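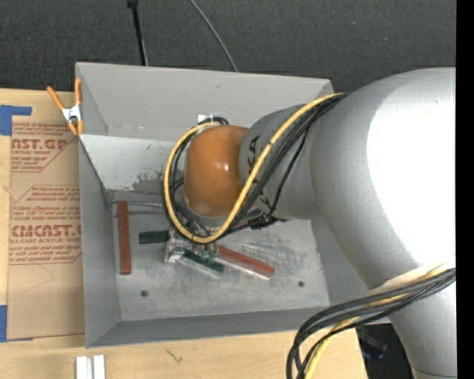

Workshop Notebook: Bin Cell, Open Day

Home Notebook Cells Bookings Safety Contact

Tuesday, first session 9:30

Entry made at the bench between sessions and completed after close. It is intended for the cell users and for whoever sets up the next open day.

The bin cell was assigned to demonstration duty for the day. The programme called for 6 sessions, each beginning with a short talk at the barrier and followed by picks from the grey metal bin. The Faltumer cell next door was to run its sorting display in the alternate half hours, so that visitors could move between the two without crossing the aisle. This arrangement was kept until lunch. In the afternoon the two programmes overlapped and the talks had to be given over one another. Separate start times should be printed on the visitor sheet next time.

Set-up as run

Bin on the wooden tabletop, spring clamp with the orange handles at the upper left corner. Red and dark green blocks in the bin. The longer red block was laid at a slant on the right side of the floor and the narrow reddish-brown one on its own at the left, nearly parallel to the wall. The acrylic sheet remains on the table to the left of the bin, in its protective paper, and is not to be unwrapped until the guard is cut. Blue tape at the left of the table has been left in place.

Arm speed was limited to the demonstration setting throughout. The program was the current Tarnier pick routine, with the retry limit left at its usual value. No changes were made to the gripper.

Cabling

The yellow cable and the black bundle run down the arm together and loop around the orange wrist joint. In the present dressing the loop covers most of the gripper from the visitor side, and this was the most frequent comment of the day. Several visitors asked to see the fingers close and had to be directed to the other end of the barrier. The wire and ties gathered under the link should be tidied at the same time as the loop is shortened. The loop must keep enough slack for full wrist rotation; the previous attempt at shortening it, in July, was reversed the same week.

Sessions

Session one: all blocks picked and returned. Small group, mostly staff from Flornis.

Session two: one missed pick on the block nearest the left wall. The routine retried and succeeded on the second approach. The visitors were more interested in the miss than in the picks and the talk ran over.

Session three: stopped by the operator when a visitor leaned past the barrier. Restarted from home after the area was clear. The stop was logged under code 214 and needs no further action.

Session four: school group. A block was placed by a pupil under supervision, with the arm in protective stop. The pick was completed without a retry.

Session five: delayed by the overlap noted above. Run in shortened form.

Session six: completed. Arm parked at close and the controller left in standby.

Questions received

Whether the arm knows the colour of the blocks. It was explained that the present routine works from shape and position and that colour is not used. The Palamarchuk team has proposed a colour step, but it has not been installed on this cell.

Whether the holes in the bin floor serve any purpose. No answer was available at the barrier. To be checked against the bin drawing, number 1869.

Whether the scrapes on the floor were made by the gripper. The reply given was that the bin came to us second-hand and its history is not recorded. A proper inspection of the floor has not been carried out, and it would be useful to have one before the depth threshold is next adjusted.

Whether a visitor could drive the arm. Declined in accordance with the cell rules.

Outstanding

Shorten and re-dress the loop at the wrist.
Confirm the bin drawing and add a copy to the cell folder.
Cut the guard once the dimensions are agreed with the Faltumer cell.
Move the barrier so that the gripper can be seen from both ends.
Reset the arm speed before normal work resumes. The cycle counter is to be read at the same time; service falls due at 4000.

Visitor sheets are in the tray under the bench. The unused ones may be kept, but the start times on them are wrong for the afternoon.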